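The sausage that claims to be from 1507

By Tudor Barbu
March 10, 2025 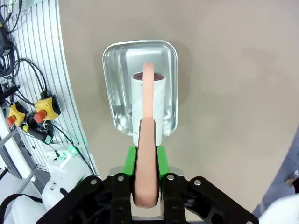

Smooth, pink and more or less sausage-shaped.

Delia Anghel has the wrapper flat on her kitchen table in Wikport, held down at one end with a salt shaker. It is printed in brown ink on cream paper, with a crest, a pair of crossed knives and the words "Brirerska, made the old way since 1507."

"Read me the ingredients," she says.

I read them to her. Pork, water, pork fat, salt, potato starch, dextrose, spices, stabilizer, antioxidant, preservative, smoke flavoring.

"Potato starch," she says. "In Europe, in 1507. Where did they get the potato?"

Anghel spent most of her working life writing recipes for meat companies, the last stretch of it at Kasier, where Brirerska is made. She retired before the crest was drawn and says she has no quarrel with the company, which still sends her a ham at the end of the year. She eats the ham. She is also writing a short book about how food gets its age, and Brirerska has a chapter to itself.

I came to see her with a fair amount of doubt about the book as well. It's easy to make fun of a label. People who buy a pack of sausages on a Thursday night are not doing historical research, and I wanted to know who she thinks is being hurt.

"Someone is paying extra for it," she says. "If the story is worth money to the person selling it, then it's fair to ask whether the story is any good."

So is it? Kasier's press office sent me a page and a half on the subject. It says the name comes from a market recorded in 1507, where cured meats "would have been enjoyed," and that the recipe was "passed down and adapted for today's kitchens." When I asked which record, and who had passed the recipe to whom, I was sent the same page and a half again with a different cover note.

Anghel laughs when I tell her this. She has the same document, printed out, with "would have been" underlined each time it turns up.

"A market is a market," she says. "I'm sure there was pork. There was pork at every market for hundreds of miles. That gives you a date for the market. It doesn't give you one for the sausage."

The older recipes she has been able to find for the area are short and not very helpful. They say to chop the meat, salt it and use what spice you have. Some say to hang it until it is ready, with no hint of how long that might be. She has tried several of them at home. I asked how they tasted.

"Salty," she says. "Very salty, and dry. You'd cut a thin piece and have it with a lot of bread. If Kasier sold you that for your grill you'd bring it back to the store."

This seemed to me to be a point in the company's favor. Food changes and people like it softer and milder now. If a cook takes an old idea and makes something nice out of it, I don't see a crime.

"No, but then say that," Anghel says. "Say it's a new sausage. I made new sausages for years and I was proud of some of them. There was one with apple that I still think about."

Not everyone in Wikport agrees with her. Relu Dobre runs the meat counter at Moldovan, the grocery on the main street, and sells Brirerska next to the ones he makes in the back. He thinks the whole argument is a bit silly.

"They ask me if it's good, they ask me if it's spicy," he told me. "The year, they don't ask."

He does admit that the pack with the crest sells better than the old plain one did, at a higher price. He says the contents didn't change when the wrapper did, as far as he can taste. His own sausages have a handwritten tag with the price and the word "pork."

What evidence there is that shoppers care about the date comes from Kasier, and I would not lean on it very hard. The company says it asked 879 shoppers last August whether "heritage" mattered to them when buying meat, and that a large majority said yes. It did not send me the questions. It did say that each person who took part was given a voucher, and that the survey was done at tables next to a Brirerska display.

"Ask a person holding a free sausage if they like tradition," Anghel says. "What are they going to tell you?"

I put it to her that her own side is not much better supplied. Her book says shoppers are "routinely misled," and when I pressed her on it she had a folder of wrappers and some letters from readers of a newsletter she used to write. There were 10 letters in the folder. One was about yogurt.

She takes this well enough. "Fine, cross out routinely," she says, and writes something in the margin of her draft. Later, while she was making coffee, I looked, and she had put a question mark next to the word and left it in.

Where she is on firmer ground is the smoke. The front of the pack says "smokehouse taste." Anghel explains that smoke flavoring is made by catching real smoke in water and cleaning it up, and that it can be mixed in or sprayed on. She used it herself for years. It is quick and even, and she doesn't think it's worse for you than hanging meat over a fire. She just wants the word "flavoring" on the front, at the same size as the word "smokehouse."

Would that change what anyone buys? She doesn't know. I don't either, and I suspect that Dobre is right and most people would go on picking the one they had last time.

She has written to Kasier twice about the potato. The first letter got a polite reply thanking her for her interest in the brand. The second, sent six months ago, has not been answered. The ham came anyway.

Before I left she fried two of the sausages from the pack and cut them up on a plate with mustard. They were good. They were mild and a little sweet, with a soft middle, and they tasted like most of the sausages I have eaten in my life.

"I know," Anghel said, taking another piece. "I did the seasoning on that one. It was called Number Four then."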